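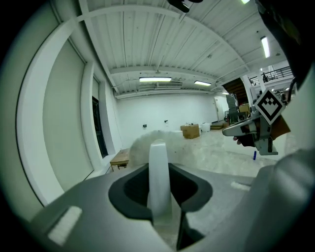

5. Recording your first two-handed demonstration

You've paired the grippers and run the calibration, so now comes the fun part! In this section you teach Kuvano a task by doing it yourself, with one gripper in each hand. Pick something simple and forgiving to begin with. Soft items on the floor or on a low table are great, and a dropped towel never hurt anybody.

Before you start

Check that both grippers show a steady green light and that the marker on each one is clean and flat. Open and close each trigger a few times. The fingers should move freely all the way, with no clicking.

Note: Large rooms work very well, but the tracker likes to see things that stay put. Leave boxes, buckets and furniture where they are until the whole session is recorded.

Steps

1. Open Susum on your laptop and choose New Task. Give it a plain name you'll still understand in March, such as "fold small towel".

2. Stand or kneel where you can reach everything without stretching. Hold both grippers out in front of you, fingers apart, and wait for the short beep.

3. Press Record, then slowly bring the grippers together until each camera has seen the marker on the other gripper. Hold for two seconds. This tells the software how far apart your hands are.

4. Do the task at a calm, even pace. Let the fingers do all the gripping – no helping with a thumb or a knee, tempting as it is!

5. When you finish, open both grippers fully, move them back to the starting position and press Stop.

6. Watch the replay. If the two colored paths look smooth, press Keep. If one of them jumps, press Discard and go again.

Caution: Keep your free fingers away from the gripper jaws while the trigger is moving.

Caution: Do not peel off or cover a marker, even partly. You will have to repeat the calibration in Section 4.

How many recordings?

More than you'd think, but they go quickly once you find your rhythm. Helmut Meinecke recorded 58 in his first afternoon with the towel task, and the arm was already making decent folds. By 261 it could cope with towels dropped in a heap. Change the starting position a little each time and your robot will learn a lot faster.

To send your recordings to the arm, go on to Section 6.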